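Ticket 1131: Recycling reminders arriving on the wrong morning (Clondora household calendar)
Status: Solved, leaving open one more week to be safe

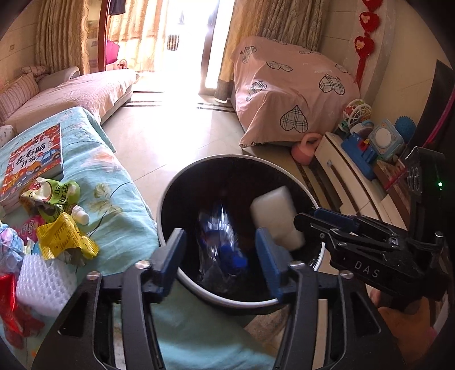 What I reported first

Hello, and thank you in advance to whoever picks this up. I have been using the Clondora calendar for the household for a good long while now and I'm very fond of it, so please take all of this in the friendly spirit it's meant. Our recycling goes out on Tuesday, early, and I have a reminder set for 7:30 the evening before so that one of us can go through the house, empty the small bins into the big one and wheel it down to the curb. It worked beautifully until September. Then it started showing up at 7:30 in the morning on Tuesday itself, by which time the truck has been and gone, and I'm standing in the driveway in my slippers feeling foolish.

What I have already checked:

The reminder still says 7:30 PM when I open it on my phone.
The same reminder says 7:30 AM when I open it on the kitchen tablet.
Both are signed in to the same household.
I turned both off and on again (I know you always ask).
The clock in the corner of the screen is right on both.

The phone is a fairly new one. The tablet is an old Jaster that lives on a stand next to the toaster, and it's the one that makes the noise, so it's the one we all go by. I would be sorry to have to give it up.

First reply from support

Thank you for such a thorough write-up, it really does help. Could you tell us which version of the app is on each device? You'll find it under Settings, then About, on the very bottom line. Could you also tell us whether any other reminders have moved, or only the recycling one?

My answer

The phone says 489 and the tablet says 250. I had no idea they were so far apart! I went looking for updates on the tablet and it tells me everything is current, which I suppose is true as far as the tablet knows.

As for other reminders, I sat down with a cup of coffee and went through the whole lot. The library books are fine. The furnace filter is fine. The piano lesson is fine. The one for yard waste, which I made the same evening as the recycling one, has gone wrong in exactly the same way. Both of them are the kind that repeat every other week and give a warning the night before. The ones that only go off at the time of the thing itself are all where I left them.

Second reply from support

That's a very useful clue. Version 250 is the last one that will install on that tablet, and it stores "the evening before" a little differently from the newer versions. Please try the following on the tablet and let us know how far you get.

1. Open the recycling reminder and write down everything in it, including any notes.
2. Delete it on the tablet only. When it asks whether to remove it for the household, say No.
3. Close the app fully and wait a few minutes.
4. Open it again and let it sync. The reminder should come back from the phone.
5. Check the time.

What happened when I tried that

Steps 1 through 4 went fine. The reminder came back, and for one lovely moment it said 7:30 PM. I called the rest of the family in to see. Then I went off to fold towels, and when I walked past again it said 7:30 AM. I watched it more closely the second time around and it changed by itself while I was standing there, maybe a minute after the little green sync arrow stopped turning.

There was one other thing on the screen, and I don't know if it matters. Down at the bottom, in small gray letters, it said "Notice 101" and then went away. I tried to catch it again and managed to on the third go.

Third reply from support

It matters very much, thank you for your patience in catching it. Notice 101 means a second calendar is being read into the household and has an entry with the same name. Do you have anything linked from outside, such as a school calendar or a trash pickup schedule from your town?

My answer, with an apology

Oh dear. Yes. At the end of the summer our neighborhood, Grokance, put out a pickup calendar that you can subscribe to, and I thought how handy and added it that same day. I had completely forgotten. It calls its entry "Recycling," which is what I called mine, and it also has one called "Yard waste." It lists the pickup for Tuesday at 7:30 AM. So I believe the tablet has been taking my reminder and their pickup for one and the same thing, and giving me their time.

I feel I should have mentioned this at the start, but it really had gone clean out of my head.

Fourth reply from support

Please don't apologize, you've described it perfectly. Newer versions keep the two entries apart even when the names match. Version 250 doesn't. You can either remove the Grokance calendar from the household, or keep it and rename your own entries. If you rename them, do it on the phone and then sync the tablet.

What I did in the end

I wanted to keep the neighborhood calendar because it knows about the holiday weeks, when pickup slides by a day, and I never do. So I renamed mine. The steps, in case another person with an old tablet comes across this ticket:

1. On the phone, I opened my recycling reminder and changed the name to "Empty the little bins."
2. I changed the yard waste one to "Drag the leaves out."
3. I saved both, and waited for the green arrow to finish.
4. On the tablet, I pulled down to sync and left it alone through supper.
5. After supper both reminders said 7:30 PM, and the Grokance ones were sitting separately on Tuesday morning.

I looked again before bed and once more the next day, and nothing had moved. Notice 101 hasn't been back either.

One small leftover question: the sound. My renamed reminder used the plain beep at first and not the chime I like (the one called Bae, third from the bottom of the list). I picked it again on the tablet and it seems to have stuck, but if that sort of thing is supposed to carry over with a rename, you may want to know that it didn't for me.

Last reply from support

Glad to hear it! The chime is saved separately on each device, so it does need to be picked again after a rename on older versions. We've added a line to the help page. We'll leave this ticket open through your next pickup, and if the reminder comes at the right time you can close it from your end with the button at the top.

Update from me

It rang at 7:30 in the evening, chime and all, and the bin was at the curb well before bedtime. I'll let the yard waste one have its turn next week and then press the button. Thank you all so much for sticking with me on this.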